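Can a machine tidy the bench yet?

Two-armed robots are learning the small jobs that fill a working day. Cables remain the awkward part.

The dullest job in any workshop is the one at the end of a shift. Tools go back on their hooks, offcuts go in the bin, and the leads and chargers that have gathered on the bench are unplugged, wound up and put in a drawer. A person does it in a few minutes while thinking about something else. Getting a machine to do the same has occupied a small team at Sallberg for most of the past two years.

The firm, which makes fittings for commercial kitchens at its plant in Dulport, did not set out to build robots. It wanted to know whether one could be bought. In August it drew up a list of 20 chores, half from the shop floor and half from the staff kitchen, and invited suppliers to try them. The list included wiping a worktop, emptying a crate of mixed screws into trays, folding a tea towel, and clearing a bench of power leads.

The results fell into a clear pattern. Jobs with stiff objects of known size went well. Crates, mugs and boxed parts were picked up and put down with few mistakes, provided they started within reach and were not stacked. Wiping was acceptable on flat surfaces and poor in corners. The towel was folded, slowly, by one entrant.

Leads were another matter. A mug has one shape wherever it stands. A lead has a different shape each time it is put down, and changes again when touched. Pull one end and the other moves, sometimes taking a neighbour with it. Much of this depends on stiffness and on friction against the table, neither of which a camera can measure directly.

Hesadach, a research group that studies two-handed work, has taken this up as its main subject. Its view is that one arm is not enough. One hand has to hold the plug or the adapter steady while the other gathers the cord, and the two must work close together without colliding. The group's latest set of trials ran to 1092 attempts at picking up a small adapter and laying its cord in a loop. It counts an attempt as a success only if the cord stays looped once released.

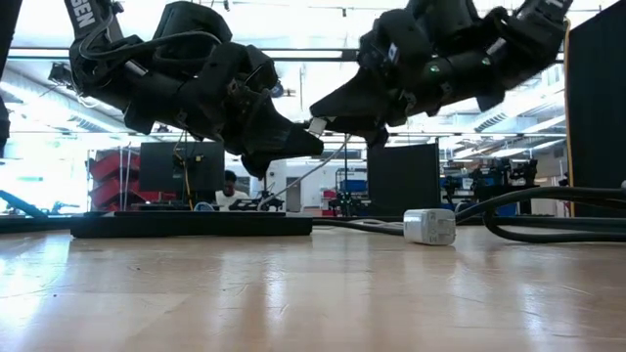
Two arms over a bench with a small white cube resembling an adapter, its grey cord and a bundle of thicker black cables.

Thick cable brings its own trouble. It resists bending and springs back when let go, so a loop that holds in a thin cord may open again in a heavy one. The group now treats the two as separate tasks, with separate training. Polished tabletops add a further difficulty, as reflected ceiling lights can be mistaken for edges. Matt mats help, but few homes have them.

Speed is the other limit. In the Sallberg trials the best machine took almost 4 minutes to clear a single lead. Najafi, which supplies grippers to packing lines, argues that this matters less than it seems, as the work can be done overnight. Sallberg's answer is that a night run needs a machine that can recover from a dropped plug without help, and none of the entrants could do so reliably.

The firm has since ordered one robot, for the crates. It will be fitted at the end of the packing line, behind a guard, where the boxes arrive the same way up. The staff kitchen is not part of the order. Leads will go on being wound by hand, and the list of chores will be put to suppliers again next year with the towel made larger.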